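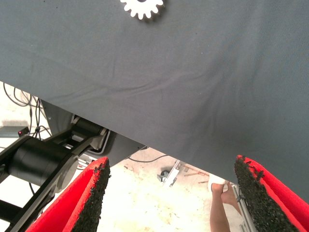 Gray cloth draped across, white gear up top.

April 15, 2019

Dye notes, vat 2 and the gray problem. Picking up from the March sheets because I never wrote up the last three and now I'm paying for it.

Where things stand: the Shearer order wants dark gray on medium weight cotton canvas, matte, no brown cast. We have been getting brown cast. Not every time, which is the annoying part. Two good pulls in March, then two bad, then one that looked good under the shop lights and went muddy by the window. Client looks at things by a window.

Recipe as it was: Drorkance black at the low strength, plus a pinch of Tivovance blue to cool it down. Soda ash after 20 min. Salt all at once at the start (my habit, probably a bad one). Hot tap to fill, heater to hold.

What I think goes wrong, in the order I wrote it on the whiteboard before somebody wiped it:
- hardness. City water changes when they switch wells
- the blue grabs first and the black catches up unevenly
- scour not long enough, there is still sizing in the cloth
- dryer heat

Tried to test them one at a time today. Got through two and a half.

Test A - scour
Cut swatches off the same roll, end nearest the core. One lot scoured the usual way, one lot scoured twice as long with a fresh change of water between. The second water still came out yellow!! Not faint either, like weak tea. So we have been dyeing over sizing this whole time, at least on this roll. The roll is number 332 on the shelf list if anyone wants to check what else was cut from it. I think the apron blanks were.

Dyed both lots together in the same pot so there is no argument about the bath. Pulled at 45 min, rinsed cold then warm then hot until clear. Double scour swatches are flatter and cooler. Single scour has the warm cast, strongest at the folds. I held them both up by the window, went away, had a sandwich, came back and picked them again with the labels turned over. Got them all right. Good enough for me.

Test B - water
Filled one bucket from the tap and one from the filter unit in the back. Same salt, same soda, same dye out of the same jar. Expected a big difference. Hardly any. The filtered one is maybe a hair darker, maybe. I would not bet lunch on it. Put both in the book on page marked B with a staple, the glue stick is dried out agian.

Could be the city is on the good well this week, so this doesn't clear the water altogether. Repeat when the kettle starts furring up.

Test C - salt in steps (half done)
Salt in three parts over the first quarter hour, stirring the whole time. Had to leave it for the delivery and the stirring got skipped for a while, so the result is junk. It came out streaky, one long pale band down one side. Don't use the C swatch for anything. I left it in the book with an X through it.

Redo C tomorrow, phone off, door shut.

Dryer heat - not touched. Next time.

Side stuff on stock

The Zanik scale is drifting. It read zero with nothing on it, then wouldn't go back to zero after I took the jar off. Changed the battery, better, still not right. Check weight is the 1000 g one in the drawer under the sink. Weigh it before you weigh dye. I mean every time, the amounts of blue are so small that a little drift is the whole recipe.

This might explain the March pulls better than anything above, by the way. I went back through the sheets and the two good ones were both weighed on the old beam scale, when the Zanik was in the other room. I didn't write down which scale for the other three. New column on the sheet: SCALE. Fill it in.

Black is fine, two jars unopened. Blue is low, enough for the Shearer yardage and some testing, no more. Order goes in with the next Tivovance list. Lot on the open jar is 3906. If the new jar has a different lot, run a swatch before you trust it, last time the lot changed the blue went a bit purple and we didn't catch it until the cloth was dry.

Soda ash has caked at the bottom of the tub. Break it up and sieve it. Caked stuff has taken on damp and weighs heavy so you end up with less than you think.

Finish and hand

Question came up about how matte the gray should be. The approved swatch has no shine at all and you can just see the weave. Pressing kills that. If you press from the face with steam you get a slight polish on the high threads, it looks cheap and there's no getting it back without a rewash. Press from the back, cloth over, light hand. Or don't press and let them deal with soft wrinkles, canvas that weight will relax when it hangs. I'd sooner send it a bit rumpled.

Hems - leave them raw until after dye. We hemmed first on the sample and the fold drank more color than the rest, dark line all along the bottom edge. Thread too. Cotton thread takes the dye, the poly thread doesn't and stays bright white, which looks like a mistake. If it has to be sewn first use the cotton.

Lint. Dark gray shows every bit of it. Pale fuzz from the last load of toweling came off on everything. Wipe out the drum before a dark load, clean the filter, then run one wet rag through by itself. Also stop storing the white batting over the cutting table please, it sheds.

Crock test on the double scour swatch: dry rub clean, wet rub left a light gray mark on the white rag. Acceptable for a wall hanging, not for seats. Need to ask Shearer which of these end up as seat covers, the order just says "panels." If seats, one more hot soak and maybe the fixer. The fixer shifts the shade a little toward green on some blacks, so test that first too. List keeps growing.

Timing for the full run, if the redo goes OK:

Scour day one, both rounds, leave it wet overnight in the covered bin. Don't let it dry between, wet cloth goes in more evenly. Dye day two, first thing, before anyone needs the sink. The vat holds the full length if it is fed in loose and kept moving. Last time it went in folded and we got crease marks every arm's length. Two people for the feeding in. Rinse takes the whole afternoon, it always does, stop planning other things for that afternoon.

Line dry, not the dryer, until the heat test is done.

Working recipe for now:
- double scour, fresh water in between
- tap water OK this week
- salt in three parts (unproven, but I'm going with it)
- black same as before
- blue cut by a quarter. With clean cloth the old amount may go too cold
- soda after 20, in two goes, dissolved first, never straight on the cloth
- 45 in the bath after that, stir at least every few minutes
- rinse cold, warm, hot, hot

The blue cut is a guess. Want a swatch at full blue, one at three quarters and one at half, all on double scoured cloth, side by side, before commiting the yardage. Label them on the cloth with laundry marker, not on tape. Tape came off in the rinse and I spent a stupid amount of time matching edges.

Drain in the back sink is slow again. Fibers. Pulled a wad out with the hook and it's running, but put the mesh over it when rinsing canvas.

Gloves, we're down to mediums only. I have gray thumbs.

To do
- redo C
- blue steps, three swatches
- heat test
- wet crock again after extra soak
- email Shearer re seats
- check apron blanks against 332
- scale, either fix or bring the beam one back
- glue stick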